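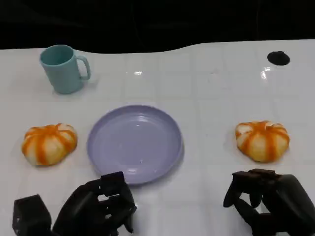 **brackenfoot** replied:

Water. I know half of you will groan, but I've gone over to water completely and I'm not coming back. Milk flattens everything! I had a bar from the market in Plendholm last winter that tasted of dried cherries when you ate it, and in whole milk it tasted of, well, milk. Same bar grated into water just off the boil and the cherries were there straight away.

---

**milkpan_meg** replied:

Groaning as requested. Hot chocolate made with water is a lovely drink but it's a different drink, and it isn't what I want at four o'clock on a January afternoon with wet socks. I want it thick and I want it milky.

My usual for one mug:

- 30 g dark chocolate, chopped small
- enough whole milk to fill the mug, less a finger
- a tiny pinch of salt
- no sugar unless the chocolate is very dark

Warm the milk until it steams, take it off the heat, chocolate in, leave it alone for a minute, then whisk like mad. Back on a low heat until it thickens. Don't let it boil or it goes grainy at the edges and you'll be picking bits off your teeth.

---

**Tarmo Rätsep** replied:

Meg, do you really whisk by hand? I bought the Skumell frother after reading the other thread and I'm a bit in love with it. Three goes and the top is like the head on a stout. It does make a racket, and the battery door is held on with tape now, but I use it every single morning.

On the water question I'm in the middle. Half water, half milk, and the water goes in first with the chocolate so you get a smooth paste, then the milk on top of that. My grandmother did it this way with cocoa powder and a wooden spoon, and she never had a lump.

Also a thin-sided cup is no good for this. You want something with a proper handle that you can wrap a hand round.

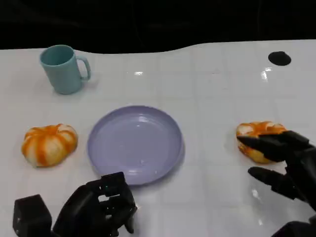 **brackenfoot** replied:

Paste first, yes, fully agree with that bit. I do it even with all water. But half and half sounds like the worst of both to me, sorry Tarmo! Neither rich nor clear.

Which chocolate are you using? If it's one of the sweet ones, that might be why you can't hear it under the milk. (Hear it. Taste it. You know what I mean.)

---

**Tarmo Rätsep** replied:

Cuautle, the 70 one in the brown paper. Not sweet at all. I'll try it your way on Tuesday when I've got the kitchen to myself and report back.

---

**ovenglove** replied:

Can I put in a word for cocoa powder? Everyone here talks as if it's a sin. A heaped spoon of decent cocoa, a spoon of brown sugar, a splash of cold milk to make the paste Tarmo's talking about, then hot milk. It costs next to nothing and I can do it half asleep. I've got a Saro pan with a lip on it, and it pours without dribbling down the side, which makes me happier than a pan should.

Bars are for eating.

---

**milkpan_meg** replied:

Nobody said sin! I said thin. Cocoa has hardly any of the fat left in it so it can't get thick the same way, unless you cheat with cornflour.

---

**ovenglove** replied:

I do cheat with cornflour. Half a teaspoon, stirred into the paste while it's cold. Try it before you turn your nose up.

---

**Tarmo Rätsep** replied:

Right, reporting back. I made two, one brackenfoot's way and one mine, same weight of chocolate in each, and drank them side by side by the window.

The water one surprised me. It's so much louder! I got something like raisins, and a bitterness at the end that I'd never noticed in more than 8 bars of the stuff. First few mouthfuls, I was ready to switch sides.

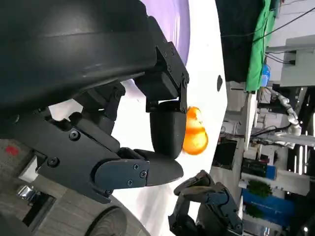
Then it cooled a bit and I went off it. The last third was sharp and there was a layer of sludge at the bottom, so either I didn't whisk long enough or I let it stand too long. Mine stayed nice right down to the end. So my verdict is water if you're drinking it there and then, half and half if you're going to wander off and feed the cat in the middle, as I always do.

I also tried a strip of orange peel in the water while it heated – take it out before the chocolate goes in. Gorgeous. Doing that again tonight.

---

**brackenfoot** replied:

I'll take that as a win! The sludge is the grind, I think. Some bars just don't stay up in water. Give it a second go with the frother halfway down the cup and it comes back.

Orange peel is a great shout. I've done a bay leaf before, and that's worth a go too, but only one, and only for a minute.

---

**milkpan_meg** replied:

A bay leaf?? In hot chocolate? I leave you lot alone for two days.

(I'm going to try it. In milk.)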